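Notebook, packing cell 2, Redholm
March, morning entry, continued after lunch

Cycle 276 stopped on a grip timeout, same as two of yesterday's. Restarted by hand. Cycle 277 ran clean. Log saved under the usual folder, with Birger's note on the timeout attached.

Changed since last entry: wait before close is shorter, and the return move no longer goes all the way back to home between picks. Kamlesh wanted the old home position kept for the end of a batch, so it is still in the program as a separate step. Please don't delete it when tidying up.

Talked with Gunvor Løken at shift change. Her main point was the pace. Before the cell went in, the packers at the Clirnitz line set their own rhythm and slowed down a little after the break. Now the arm keeps the same pace all day and the person on the far side of the bench has to match it. She doesn't mind the arm itself. She minds that the pause button is on the cabinet and not within reach of where she stands. Skye can move it, there is enough cable. I put it on the list ahead of the software items.

Birger asked who decides when an item goes to hand packing. At the moment the program decides, by timing out, and then somebody has to walk over and see why. He would like to be able to pull an item out before the arm tries it. I agree. The people on the line know which ones will be trouble, and we have no way for them to tell the system.

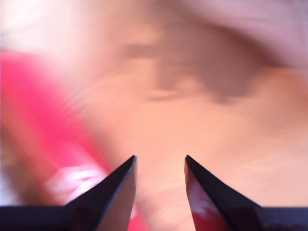

Job split as of this week: the arm does the picks, people do checking, labels and anything soft. That leaves more standing still than before. Gunvor and Birger have started trading places halfway through the shift and both say it helps. Sihan Lu wants to write this into the work plan so it doesn't depend on who is on - Nendville did the same when they got their cell. I will ask them for their version.

Training: Skye has gone through restart and fault clearing with the day shift. Evening shift still calls us for every stop. The restart sheet is 68 lines long, too much to read with the line waiting. Kamlesh is cutting it down to one page.

To do
- move pause button (Skye)
- manual skip, first try on the test bench only (me)
- short restart sheet (Kamlesh)
- ask Fjeld about spare fingertips, last order never got confirmed
- go over the timeout log with Birger before changing the wait again

Left the cell in manual at 4:30, key in the drawer.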